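Plingate Packing Notes
Last updated: January

We use cookies to remember your settings. Accept / Manage

1/ Small-carton picking at Plingate has been partly automated since last January. Some notes on what changed on the floor, as I run the bench end of it.

2/ The job before: take small cartons out of one bin, put them upright in another, repeat. Quota was 866 an hour across the line. Wrists went first, then patience.

14 replies · 31 reposts

3/ The cell now does the plain cartons. Anything in soft film, anything crushed, anything with a lid that lifts still comes to a person. On a normal shift that is 116 trays.

4/ Job titles moved before pay did. Packers became "cell attendants" in the Drivance rota software in spring. The grade followed in autumn, after two rounds of talks.

5/ Gelix cartons are the awkward ones. The coating is slick, so grip force has to come up, and then the corners mark. We keep a separate setting for them and log every change on paper as well.

6/ Most of an attendant's time goes on bin position. A bin a thumb's width out means a stop. We taped the bench – crude, but stops fell within the week.

9 replies · 22 reposts

7/ Training is 2 shifts alongside someone, then one alone with a lead in earshot. The Kingi manual covers faults well and says very little about cleaning.

8/ What people miss is talking. The old line faced inwards. The cell faces a wall, and you stand with your back to the next bench. We have asked for the layout to be turned round.

9/ Next change is the 2,000-carton trial on nights. I have asked for a second attendant on it and am waiting for an answer.
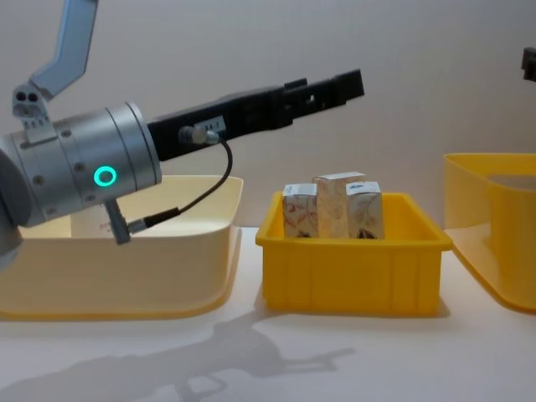
Who decides when a carton goes back to hand packing?
The attendant on shift does, and the lead signs the log afterwards.

Share · 47 likes · 6 comments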